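4.2 Open compartments as short-term storage for loose produce

The second storage type in the Wastik inventory is the open cube unit: a freestanding shelving unit divided into compartments, without doors or drawers. Units of this type are sold for books and toys, and in the Stisham households they were found mostly in hallways and children's rooms. Nine households had moved one into or next to the kitchen, where it held bread, onions and fruit. The present section deals with fruit only.

Two properties were recorded for each unit. The first is occupancy, the share of compartments holding at least one item at the time of the visit. The second is retrieval time, measured from the moment a household member was told the name of an item until the item left its shelf. We recorded 57 retrievals from open units and 48 from closed cabinets. Visits were made in August, when soft fruit was cheap and most homes held more of it than they did in the winter round.

Low occupancy was common. Residents tended to give a compartment to a single kind of fruit and to leave its neighbors empty, even when the fruit bowl on the counter was full. Median occupancy was 35 percent. Andrade, who coded the visits, noted that residents described the empty compartments as "spare" and seldom as wasted. Items were usually set down near the front edge of a shelf if they were small, and farther in if they could roll - pears were an exception, as they settle on their side and stay put.

The color of the unit matters more than we had assumed. Against white panels, a red or green item can be located from across a room, and its faint shadow on the shelf floor gives a further cue. Against the dark wood finishes in the Dawber subsample, retrieval was slower for plums and avocados and unchanged for lemons. Lighting was held at 2,000 lux for the comparison, well above what most kitchens provide, and the difference may be larger at home. Figure 6 shows the white unit, with a strawberry on a shelf in the second panel and a pear in the fourth. The handled red basket is visible in the second and third panels.

Figure 6. White open-compartment shelving unit, four views.

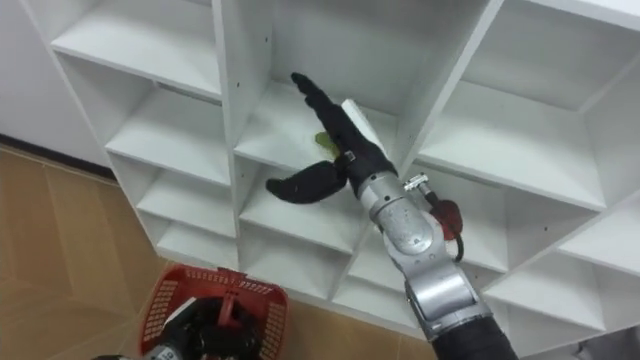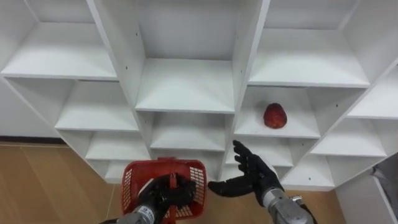
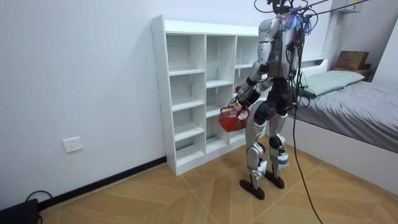
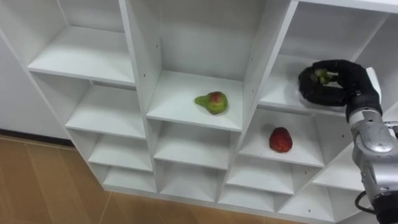
Does a compartment need a raised front lip to hold loose fruit? For most kinds it does not, provided the shelf is level; round fruit such as oranges and plums should be placed well back or kept in a shallow tray.

Shelf spacing was the remaining variable. Wide spacing leaves room for a hand above the fruit, and residents picked items up from the top without touching anything else. Where spacing was narrow, they slid the item forward with the fingertips before lifting it. Sliding marks soft fruit, and strawberries were the kind most often reported as damaged. We recommend that soft fruit be given the compartments with the greatest clear height, at or above waist level, and that the lowest row be kept for potatoes and other items that tolerate handling. Results for baskets carried between counter and shelf are reported in Section 4.3.

Comments (3)

Sinéad Keane
Were the nine kitchen units all level? Ours leans forward a little and limes end up on the floor.

Solange Andrade
We put a spirit level on each one. Two leaned forward and were left out of the retrieval data.

skistivport_reader
The closed cabinet numbers would be useful in a table. I can't find the median anywhere.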